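Second pair of arms or spare servos first? Budget due soon

marius_s
Posted Oct 25, 2020
So I've got $1,000 left for our cloth handling bench and I can't decide. 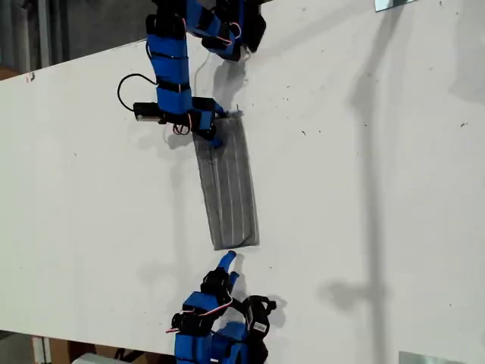 Option one is a second pair of the blue arms from Wododico, $792 with shipping. Option two is a box of spare servos at $37 each and we keep going with the pair we have. I'm leaning toward the arms, but talk me out of it if you want!

hadiza_n
Spares. We bought extra arms in June and by the end of summer one of them was a parts donor anyway (very expensive way to buy servos, lol). How many have you burned out so far?

marius_s
Four, all wrist ones. Folding is hard on them I guess.

RaduF
I'll disagree with Hadiza. A second bench means two people can work on the same day, and you can't get that out of a box of servos. Also $792 leaves you enough for a few spares, so do both?

hadiza_n
Sure, and then what pays for cables, a power supply, and another table? My "cheap" second setup from Cinero needed $47 of connectors before it even moved.

RaduF
OK fair, I forgot the power supply.

Moldo
Put some of it into wiring whatever you pick. I see loops hanging off both arms and a dangling wire is what took out my gripper. Sleeving costs next to nothing.

marius_s
Yeah the wiring bugs me too. Adding sleeving to the list. Does anybody know if Stoica servos fit the same brackets?

Moldo
Mine needed longer screws but yes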